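Stuck shutoff valve under bathroom sink -- force it or leave it alone?

Posted by Dayana Nina in Home Repair > Plumbing
2 replies

Hi all, hoping someone kind can talk me through this before I do something silly. We moved into our place in May and I have been slowly working my way through all the little things the last owners left behind. The faucet in the upstairs bathroom drips, and I bought a new cartridge for it, so far so good. But when I went to turn off the water under the sink, the cold side would not budge. The hot side turned fine with two fingers. The cold one is the old kind with the round handle that you turn and turn, and it feels like it is welded in place.

I did try with a rag wrapped around it for grip and got maybe a hair of movement, and then I got nervous and stopped. My father-in-law says to put a wrench on it and lean. My husband says if it has sat there that long it can sit there a while longer. I can shut off the whole house in the basement, so I'm not helpless, but I'd love to have a working valve up there. Is there a gentle way to do this? And if it does break, how bad is my evening going to be?

Mansa Bawa
Top contributor, 815 posts

Hello Dayana, and congratulations on the house! Please don't lean on it with a wrench, with all respect to your father-in-law. I did exactly that in my first apartment and snapped the stem clean off, and I spent the next hour holding a mixing bowl and apologizing to the downstairs neighbor.

Go down and shut off the main first, then open the lowest faucet in the house and let it run until it quits. Now nothing you do upstairs can turn into a flood. Look at the stem, right behind the handle. There is usually a nut there, the packing nut, and on a valve that hasn't been touched in years the packing dries out and grips the stem. Hold the valve body still with one wrench and back that nut off just a quarter turn with another. Put a few drops of penetrating oil where the stem goes in and go have a cup of tea. A long one, if you can stand it.
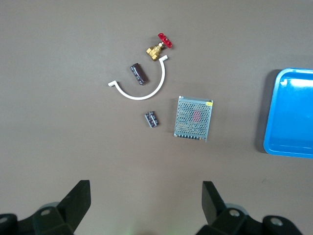 When you come back, use only your hand on the handle. Try to close it a tiny bit, then open it a tiny bit, and keep rocking it back and forth. It may be jammed at the fully open end, so closing is the direction you care about, but the rocking is what breaks up the crust. Add another drop of oil if it starts to give and then sulks. Once it moves all the way, run it closed and open several times, snug the packing nut back down, and turn the main on slowly with somebody upstairs watching for a drip at the stem. A small drip there usually stops with another slight turn of the nut.

One more thing my aunt taught me -- when you open an old round-handle valve again, go all the way and then come back a quarter turn. It is much less likely to seize on you next time. And give them all a turn twice a year. I do mine when the clocks change.

If it still won't move after all that, leave it be, do your cartridge with the main off, and plan on replacing the valve some other day. A quarter-turn ball valve is what I'd put in.

Sebastián Herrera

just replace it. main off, cut it out, new quarter turn one, done in under an hour if the pipe is copper and you have a compression fitting. mine was stuck for 14 years and oil did nothing

Dayana Nina
Original poster

Thank you both so much! I did Mansa's way last night, tea and all (two cups, and half a sleeve of crackers). It took some coaxing but the cold side turns now, a bit stiff at the very end. There was one little bead of water at the stem and I tightened the nut like you said and it stayed dry overnight. Cartridge goes in this weekend. Sebastián, if it locks up on me again I'll be going your route, and I may be back asking how to cut a pipe!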